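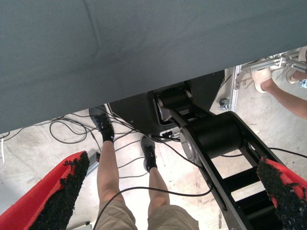
Chapter 2
Why Fabrics Feel the Way They Do

Grab your sleeve and rub it between two fingers. Go on, the book can wait! Is it slick, fuzzy, springy, a little scratchy? All of that starts with the fiber, and then with how the yarn was twisted, woven or knitted, and finished. Change one step and the same cotton can turn into crisp shirting or a soft flannel you never want to take off.

We begin with twist, my favorite part. You will need a hand lens, 30 inches of plain wool yarn and the swatch card on page 31.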